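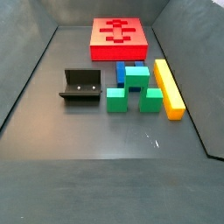

We bought the Tistach G2 bin-picking gripper for the small cell at the Nollance shop and ran it through our block test before letting it near customer parts. The test uses coloured blocks in a grey sloped-wall tray, plus whatever awkward shapes we have on hand. Clustering matters more than part count. With the green arch standing in front of the blue piece, most of the blue is hidden, and the planner has to decide which of the two it is picking. The black angled holder with the two small screw heads is in the set as the hard item, having a flat base plate, an upright plate and very little to squeeze squarely. The yellow bar goes in on a diagonal near the right wall to check finger clearance.

Gripper reviewed: Tistach G2, two-finger electric, firmware as shipped
Controller: Grutis, existing unit
Review date: Oct 7, 2022

Setup

Mounting took one morning. The adapter plate fit, the cable is long enough for a mid-size arm, and the connector has a proper latch. The manual is thin on grip force settings. The values in the table are percentages and the text never says of what. Supplier support at Enriquez answered by email the next day and sent the missing page.

The fault

We ran 3,000 picks over the trial. The gripper reported 14 drops. Montserrat Cifuentes went through the logs against the tray scale and found 211. In the other cases the fingers had closed, the part had slipped out during the lift, and the gripper kept its "part held" signal on until the arm reached the place position. The controller took the signal at its word and logged a good pick.

The cause is in how the signal is made. It is set when finger motion stops short of fully closed, and it is then latched. It is not checked again until the next open command. If a part leaves the fingers after the latch, nothing changes at the output. Live finger position is available on the fieldbus, and it does show the fingers travelling to zero, so the hardware knows. The status bit does not.

Almost 200 of the drops were on the black holder or on an arch block gripped by one foot. The plain rectangular blocks gave very little trouble. Lowering the lift acceleration cut the number of drops and had no effect on the false signal.

Safety

A latched signal is a nuisance with plastic blocks. With a machined part over a fixture it is a hazard, and anyone interlocking a door or a second arm to that bit should stop. The manual describes it as "suitable for process confirmation", wording we would like to see removed.

There is a second problem. After an emergency stop the fingers hold, as they should. On reset they open about a second later with no command from the controller. We repeated this on two units with the same result. Keep hands out of the tray and do not reset with a part in the air.

Workaround

Ignore the status bit. Read finger position every cycle during the lift and stop the arm if it falls below the expected part width. It took us a few hours to program and caught every drop in the repeat run. For the reset fault, we park the arm low over the tray by hand before resetting. Enriquez says new firmware is due in December and will cover both items.

Verdict

Finger stiffness is good, repeatability is good, and the price is fair for the stroke. The fingertips are worn at the inside corners and will need replacing sooner than the manual suggests. We are keeping the unit on blocks and scrap parts until the firmware arrives, and would not install it in a production cell as shipped.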